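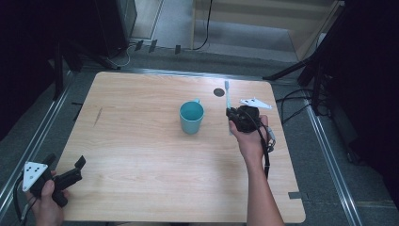

MATERIALS AND HOW THEY ARE MADE

Clay, Heat and Glaze: How Ceramics Work

A mug, a roof tile, a washbasin and a flowerpot have something in common. Each one began as soft mud dug out of the ground. Materials made by shaping clay and heating it until it goes hard are called ceramics. The teal mug on the table is a ceramic, and so are most of the plates in most kitchens.

This page explains what clay is, what happens to it in a kiln, and how it gets its colour. Words in the list at the end are explained there.

What clay is

Clay comes from rock. Rain, frost and weak natural acids in the soil break rock down over a very long time. The minerals in it change slowly into new ones, and the new ones form extremely small, flat particles. A single particle of clay is much too small to see without a powerful microscope. It is shaped like a tiny plate.

When clay is damp, a thin layer of water lies between the particles. The water lets them slide over each other, but it also holds them together. This is why you can press your thumb into a lump of damp clay and the dent stays there after you take your thumb away. A material that keeps a new shape in this way is said to be plastic. The word was used for clay long before it was used for bottles and bags.

Sand does not behave like this. Sand grains are much bigger and are not flat. A sandcastle holds together while it is damp and falls apart when it dries. A clay bowl keeps its shape when it dries, although it will break easily.

Different places have different clay. Red clay contains a lot of iron. White clay contains very little. The clay pit at Pudcombe, where Adeel Cheema teaches pottery to school groups, gives a grey clay that turns orange-brown when it is fired. Many people are surprised by this. The iron in the clay joins with oxygen from the air in the kiln and makes a reddish compound, the same kind that is found in rust.

Preparing the clay

Clay from the ground contains stones, roots and pockets of air. The stones and roots are sieved out. The air is removed by wedging, where the potter pushes and folds the clay again and again on a strong table, a little like kneading bread. Wedging also makes the clay even all the way through, so that it does not have hard parts and soft parts.

Shaping

There are several ways of shaping clay. These are the most common.

Pinching. A ball of clay is hollowed with the thumb and the wall is squeezed thinner between thumb and fingers.

Coiling. Clay is rolled into long ropes. The ropes are laid in rings, one on top of another, and smoothed together.

Throwing. A lump of clay is placed on a spinning wheel. The potter wets it, steadies it in the middle and pulls the walls up by hand. Throwing makes round things only.

Casting. Clay is mixed with water until it can be poured. The liquid is called slip. It is poured into a plaster mould. The plaster soaks up water from the slip, and a firm skin of clay forms against the inside of the mould. The rest is poured out. Factories make a great many mugs and teapots this way.

A handle is often made separately. The potter scratches both surfaces where they will meet, puts wet slip on the scratches and presses the handle on. If this is done badly the handle may crack away from the mug as it dries.

Drying

A finished shape has to dry slowly. As water leaves, the particles move closer together and the whole pot shrinks. If the rim dries faster than the base, one part shrinks before the other and the clay cracks. Potters often cover their work loosely with a sheet to slow the drying down.

Partly dry clay is called leather-hard. It is stiff but can still be carved. Fully dry clay is called greenware, although it is not green. Greenware looks solid, but if you put it in a bucket of water it will turn back into mud.

Firing

Heating clay in a kiln is called firing. A kiln is an oven that gets very much hotter than the one in a kitchen. Once clay has been fired it can never be turned back into soft clay. Scientists call this an irreversible change. Melting chocolate is a reversible change, as the chocolate sets again when it cools. Baking a cake is irreversible, and so is firing a pot.

Several things happen as the kiln heats up:

1. Any water left between the particles turns to steam and escapes. The kiln has to be heated gently at this stage. If steam forms too fast inside a thick wall of clay, the pot can burst.

2. Above 400 °C or so for many clays, a second kind of water leaves. This water was locked up inside the clay minerals themselves. When it has gone, the clay is a different material.

3. At higher temperatures the particles begin to join where they touch. This is called sintering.

4. Hotter still, some of the minerals melt and form glass, which fills the gaps between the particles. This is called vitrification.

Flowerpots are fired at fairly low temperatures and have many tiny gaps left in them. They are porous, and water can soak into the walls. Stoneware and porcelain are fired at higher temperatures and have very few gaps.

After firing, the kiln must cool down with the door shut. Cold air on a hot pot can crack it. At Pudcombe the large kiln is left closed for 2 days.

Glaze

Glaze is a thin coating of glass. It starts as a powder made from ground-up minerals, stirred into water. The pot is dipped in the mixture or has it brushed on. Most pots have already been fired once by then, and are fired again to melt the glaze.

Glaze makes a pot easier to clean and helps to stop liquid soaking in. Some glazes are shiny. Others are matte, with a surface that scatters light in many directions and so does not shine. One way to make a matte glaze is to choose a recipe that grows very small crystals as it cools.

Colour usually comes from metals. A little of a metal compound is added to the glaze, and the heat brings out the colour:

Cobalt gives blue.
Copper gives green or turquoise, and sometimes red if there is little oxygen in the kiln.
Iron gives yellow, brown or black.
Chromium gives green.

The wet glaze may look nothing like the finished one. A grey or pink liquid in the bucket can come out of the kiln blue. Kęstutis Grīnberga, who mixes glazes at the Closcombe workshop, keeps 17 fired test tiles on a board above the buckets so that pupils choose by the tile.

Why mugs break

Ceramics are hard. They are difficult to scratch, they do not rust and they do not burn. They are also brittle, meaning that they snap without bending first. A metal spoon bends if you force it. The particles in a ceramic are joined firmly and cannot slide past each other, so a small crack runs straight through.

Ceramics are strong when they are squeezed and weaker when they are pulled or bent. A stack of plates can carry a good deal of weight. A single plate dropped on its edge may not survive.

Broken pots last for thousands of years in the ground. The pieces are called sherds, and archaeologists study them to find out how people lived, cooked and traded.

Something to try

You will need a lump of air-drying clay, a ruler and a blunt pencil. Ask an adult before you start.

Roll the clay flat. Cut out a strip and mark two lines on it, exactly 10 cm apart. Leave it to dry and turn it over once a day. When it is hard, measure between the lines again. Write down both numbers. The difference tells you how much the clay has shrunk – try another strip of a different thickness and see whether the result changes.

Words to know

Brittle: breaks without bending.
Glaze: a thin coat of glass on a ceramic.
Kiln: a very hot oven for firing clay.
Plastic: able to be pressed into a new shape and to keep it.
Porous: full of tiny gaps that let liquid in.
Slip: clay mixed with water until it is runny.
Vitrification: the forming of glass inside clay as it is fired.

Next in this section: How Glass Is Made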